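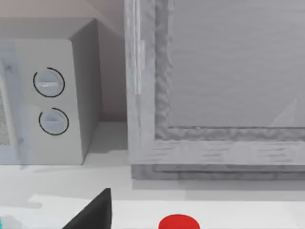

White microwave with the two dials, seen a little from above (render).

Flood insurance on a house near the Rodlow: renew, switch or go bare?
Board: Homeowners, Rivers and Rain

creekside_marmalade
2020-07-24
Hi all, I've been reading this board since the winter and finally have a reason to post, so please forgive the length. We bought our place in Weltovham four years ago, on the low side of the street that runs down to the Rodlow. In December the river came up through the back garden and into the kitchen and den. Only up to the first row of cabinet handles, but anybody who has been through it knows that "only" doesn't count for much when the floor has to come up and the drywall has to come off.

Our insurer paid out, and I'll say they were decent about it. The renewal letter has now arrived and the premium has gone up by $860 for the year, with a separate flood deductible that wasn't there before. My husband wants to take it and be thankful. I keep wondering whether we should shop around, or put that money toward flood doors and a sump pump and carry less cover. The mortgage company says we have to keep a policy, but they were vague on the phone about how much.

Has anyone here been through a renewal after a claim? And did any of you get credit for work you'd done on the house? I would love to hear how it went, good or bad.

heronwatcher
Welcome, and I'm so sorry about your kitchen. We're upriver from you, on the bend below the Parnus bridge, and we had it in the house the same week you did. Our renewal came in May and it was the same story, higher premium and a new deductible in tiny print on page 3.

My advice is to call the mortgage company again and ask them to put the requirement in writing. The first person I spoke to told me one thing and the letter said something quite different (the letter was kinder, as luck would have it). Please don't cancel anything until you have that letter in your hand. If there's a gap in the cover, the lender can buy a policy on your behalf and send you the bill, and those are dear.

tallboots_40
I'm going to be the grump here. Take the renewal. I know it stings, but you have an open history with them, they know the house, and they've already paid once without a fight. When I shopped around after our flood I filled in form after form, and every one asked the same question about claims, and every one came back either with a refusal or with a price that made my eyes water. All I got for my trouble was a month of phone calls during supper.

creekside_marmalade
Thank you both! Heron, I will get that letter, it hadn't crossed my mind that they might answer differently on paper. Tallboots, you sound exactly like my husband, and I mean that fondly. Can I ask whether you tried a broker or went to the companies directly?

tallboots_40
Directly. Never used a broker and don't intend to start. They get paid either way.

lindenandrye
Well now, I have to disagree with my neighbor in the tall boots. A broker is what saved us. We're in the old part of Weltovham behind the feed store, and after our second flood our own company wouldn't renew at all. I sat at the table with the letter and had a good cry, I don't mind saying so. A lady at church gave me the number of an independent broker who handles a lot of river property, and she knew which companies would even look at us. The forms online throw you out as soon as you type in the claim date. With a broker, a person reads the file.

She asked me for four things and it would save you time to gather them now. She wanted the elevation certificate, the claim paperwork, receipts for the repairs, and pictures of anything we had done to make the house tougher. We'd moved the outlets up the wall and put the furnace on a platform, and the quote came down after she sent that in. It wasn't a fortune, but it was enough to notice.

tallboots_40
How much is "enough to notice"? People always say that and then it's the price of a sandwich.

lindenandrye
It was $100 off the year, since you ask, and that is a very good sandwich.

heronwatcher
Ha! I'd take it.

Marmalade, on the flood doors, I'd be careful about counting on a discount. We had barriers fitted for the front and back doors, and our insurer said thank you very much and changed nothing. Their reasoning was that somebody has to be home to put the barriers in place. The passive things, like raised outlets or vents that work by themselves, seemed to interest them more. I still don't regret the barriers, I sleep better on wet nights, but I'd ask your company before you buy and get the answer in an email.

siltandsorrow
Coming in from the other direction. We paid off our house and dropped flood cover altogether. I know plenty of you will think we've lost our minds. We put the premium into a savings account every year, the ground floor is all tile and lime plaster now, and the things that matter to us live upstairs. When the water came through in December we hosed down, ran the fans, and were cooking again inside a couple of weeks. Our neighbors with full cover were still waiting on the adjuster.

I wouldn't tell a family with a mortgage to do it, and Marmalade can't anyway from what she says. But there's a middle way, where you keep the building covered as the lender wants and take a bigger deductible on the contents. Most of what we lost the first time was furniture we didn't even like.

lindenandrye
Silt, I admire your nerve, but what happens when it isn't a hose-down? My sister-in-law in Assunção had a wall shift after high water. Not damp plaster, the wall itself. She could not have saved her way out of that in ten years.

siltandsorrow
It's a fair worry and I don't have a clever answer for it. We had an engineer look at the footings before we decided, and he was comfortable, and so we were too. If he'd frowned we would have kept paying.

creekside_marmalade
I'm so grateful for all of this, you've given me more in one afternoon than I got from weeks of brochures. The contents idea is interesting. Most of our downstairs furniture came from his grandmother or the thrift store, so I could live with a higher deductible there. What I couldn't live with is the building side going wrong.

One more thing while I have you. Does anybody know whether selling gets harder if we switch companies? We're not moving, we love it here even now, but I'd hate to do something that scares off a buyer down the road.

heronwatcher
From what we were told when we thought about listing, buyers ask about the flood history whatever company you're with, and you have to give a straight answer. What seemed to help was being able to hand over a folder showing the house was insured all the way through. So keep every renewal page, even the dull ones.

tallboots_40
Agreed with Heron on the folder. I have mine in a plastic tub on top of the wardrobe, which my wife thinks is very funny until the river gauge starts climbing.

And fine, try the broker. If she beats your renewal on the same cover, with the same deductible, I'll say so right here. Make sure it's the same deductible though. That's where they get you.

lindenandrye
Mark the day, he said try the broker! I'll send you her number in a private message, Marmalade. Tell her you're on the low side of the street, she'll know the spot. And ask her early, the good ones get busy once the leaves are down and everybody remembers they live by a river.

creekside_marmalade
Got it, thank you! I've left her a voicemail and I've asked the lender for the letter. Our renewal isn't due for another few weeks, so I'll come back and post the numbers side by side when I have them, deductibles included, for Tallboots.

siltandsorrow
Please do. And if you have an engineer out at any point, I'd be curious what they say about your side of the street. Ours only looked at our own lot.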